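3.2 Showing the task by remote control

We started out with hand guiding. I stood next to the arm, grabbed it by the wrist and walked it through a full pick and place while the joints recorded themselves. It's a nice way to work for big, slow motions, and we kept it for the simpler tasks in the Nultirlow set. For chess pieces I hated it! My own hand was in the way of everything the wrist camera wanted to see, and pushing on the links made the fingertips wobble right when I needed them steady. So for the board task we switched to remote control -- one person, one leader arm, with the fixed view and the wrist view side by side on a monitor (Fig. 4).
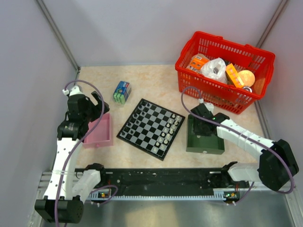
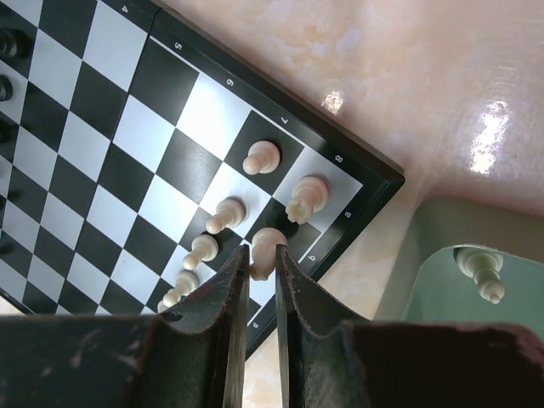

Fig. 4. Board task, fixed view and wrist view.

Getting good demonstrations came down to how we closed the fingers, much more than how we moved the arm. In the first batch we all squeezed too early, up high, and the policy trained on those clips learned to squeeze at nothing. A back-rank piece is the hard case: with the row of pawns right beside it, as in the wrist view, there's very little room for two fingers, and in that view they also hide most of whatever is between them. I ended up steering by the letters and numbers on the border of the board, and the other operators at Troltmont told me they'd picked up the same trick (we never taught it, they just did it).

After that we recorded 200 demonstrations over 3 sessions and threw out any clip where a neighboring piece got knocked over. We kept the slow ones. Pauses are fine -- the Hedley filter trims them before training, and Section 4 looks at what happens when you leave them in.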